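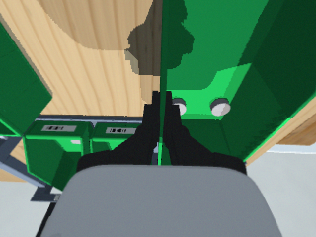 About Dizon Automation

Small shop, big green bins. We set up robot arms for people who pack, sort and ship things and are tired of doing the dull part by hand. Eight of us on staff. Most started out on a packing line somewhere, so we know what a bad shift feels like.

What we do

Bin handling mostly. Picking things out, moving the bin itself, racks and totes, labels facing the right way. Every job gets built in simulation first: table, rack, bins, arm, the lot. Cheaper to knock over a rack on a screen than on your floor. Once the moves look right we go to the real cell.

Our planning tool is called Druvow. Started as a side project, now we use it on everything. Customers get a copy with the job, plus two days of training. More if you need it, just ask.

Open day

Once a year we open the doors. The last one was 23 February 2020 and some 200 people came thru, which was a lot for our parking lot. Sorry to the bakery next door.

Program was simple. Coffee, short talk, then the Druvow demo on the big screen. One arm, one table, a rack with a green bin in it and another bin out on the tabletop. Arm comes down from over the top, fingers at the edge of the bin. We ran it over and over and took requests from the crowd. Slower, faster, start again from the rack side. Good questions about grip on thin walls, which is the part we fuss over the most. Where you grab matters more than how hard.
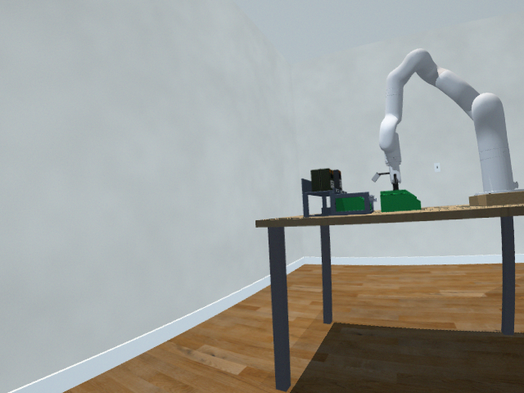 After lunch it was small groups at the desks, visitors moving the bins to new spots and replanning the job themselves. Kids were better at it than the adults. The Forner packing team stayed till we turned the lights off, and went home with a list of things to try on there own line.

School and company visits

Groups are welcome outside the open day too. Up to 800 square feet of demo room, so keep it to one class at a time please. Visits run in the morning. Bring a problem if you have one, a sketch on paper is plenty. Closed shoes for the shop side.

March is busy, book early.

Where we are

Stokach Building, ground floor, door on the loading side. Ring the bell twice, the first one never gets heard over the compressor. Visitor parking on the left. Not in front of the bakery.

Who to talk to

Leonora Aquino runs visits and the open day. She also does quotes, so if the reply takes a day or so thats why. Use the contact form and put VISIT or QUOTE in the subject line. Tell us your group size and whether anyone needs the step-free entrance.

Jobs

Looking for one more person on the simulation side. No degree needed. You should like fiddling with the same move untill it stops looking clumsy. Send a short note and something you built, any size.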